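打印本页 | 用电子邮件发送

讲稿备注:旧外套还能穿几年
Lorkbridge 社区学堂,冬季衣物护理讲座

开场(5 分钟)
先等后排坐好再讲。自我介绍一句带过:在 Pirkano 洗护店干收衣和修补,以前在 Guvwood 的制衣车间踩缝纫机。今晚讲冬天外套的清洗、修补和收纳,不讲皮草,不讲真皮。有人问皮衣,请他散场后单独来谈。

提一下讲义在门口桌上,印了 70 份,两人合看一份也行。

一、先看洗标,再看填充
洗标一般缝在左侧里缝,水洗标磨得看不清的,就按最娇气的那种面料处理。羽绒、棉、化纤棉三种填充的洗法不一样。羽绒怕的是洗涤剂残留,化纤棉怕高温,老式棉絮最好别整件下水,局部擦洗即可。

问一下现场:家里有多少人把羽绒服送干洗?等举手。接着说明,多数羽绒服的洗标写的是水洗,干洗溶剂会带走羽毛上的油脂,洗几次以后蓬松度会下降。

二、拼接面料的外套
这一段放慢。现在很多外套身上是绗缝,袖子或侧面换成平滑面料,两种料子缩水不一样。洗之前把拉链全部拉上,翻面,装网袋。脱水选低速,转速高了绗缝线容易绷断,断一针,后面一格一格跟着松。

绗缝线断了不要剪线头。用同色涤纶线从断点往回退三针开始缝,针脚长度照着原来的走,菱形格的转角处多缝一针。补完在反面打结,结藏在里布和填充之间。
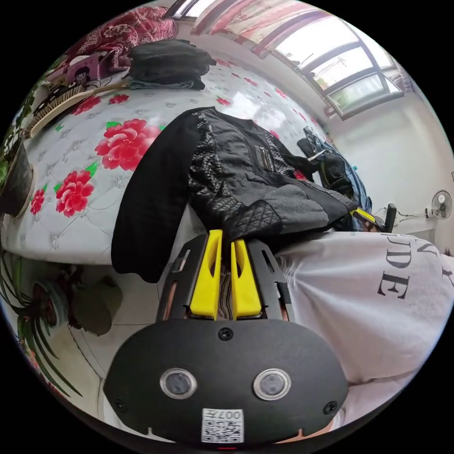 绗缝与平滑面料拼接的黑色外套,中部有斜向拉链口袋。

三、拉链
送来修的外套,毛病多半出在拉链。去年冬天 Pirkano 收了 200 件外套,其中 155 件要动拉链。真正需要整条换掉的不多,大部分是拉头松了。

拉头松了会出现拉上去又从下面裂开的情况。用小钳子夹拉头两侧的尾端,左右各轻夹一下,试拉,不行再夹。一次夹太狠,拉头就废了。这里可以用讲台上那条旧拉链演示,钳子在蓝布袋里。

金属拉链发涩,拿铅笔芯或白蜡在链牙上来回擦,再拉十几次。不要用食用油,油会吃进布带,沾灰以后更难拉。口袋拉链卡住里布是另一回事:别硬拽,一只手把里布往拉链的垂直方向绷紧,另一只手慢慢往回退拉头。

斜口袋拉链的两头受力最大,检查的时候先看这两处的加固线。线散了当天就补,手缝五六针够用。

四、袖口、领口的污渍
袖口的黑印主要是皮脂和灰。洗前用温水调一点中性洗涤剂,软毛刷顺着布纹刷,停十分钟再洗。深色面料先在里侧不显眼的地方试一下,掉色就换冷水。粉底印用同样的办法,多做一遍。

Manouchehr Mahmoudi 建议在这里加一段讲咖啡和红酒渍。时间够就讲,不够跳过,讲义第二页有。

五、晾晒和收纳
羽绒服平铺晾到半干再挂。半干的时候用手把结块的地方捏开,隔几个小时捏一次。完全干透通常要两三天,冬天室内更久。没干透就收,来年开柜子会有味道。

绗缝外套不建议用真空袋压整个夏天。压久了,填充在格子里折出死印,拍不回来。叠起来放透气布袋,上面不压东西。衣架要选肩宽合适的,细铁丝衣架会在肩上顶出两个包。

樟脑丸不要直接接触衣物,化纤和金属拉链都可能受影响。用纸包好放在柜角。

六、什么时候不值得修
这一点听众常问,直接回答。里布大面积磨透、填充从多处钻出来、面料涂层成片剥落,三样占了两样,修的钱基本够添一件新的。只有一样的话,还可以再穿。

举 Deng 街那件旧棉服的例子:里布换过一次,拉链换过一次,穿了 7 个冬天,面子还是好的。价钱不用讲,讲了下面就都问价钱。

提问(15 分钟)
Kulap Nakpan 负责递话筒。问到别家洗衣店的纠纷,不评论,请对方保留收据。问到自助烘干机的,答:低温档,放两三个干净网球,中途停下来看一次。

备忘:十二月那一场把第三节放到第二节前面,演示早一点做,后排的人能过来看。投影遥控器的电池要换。

联系我们:Lorkbridge 社区学堂服务台 | 版权所有,未经许可请勿转载 | 返回顶部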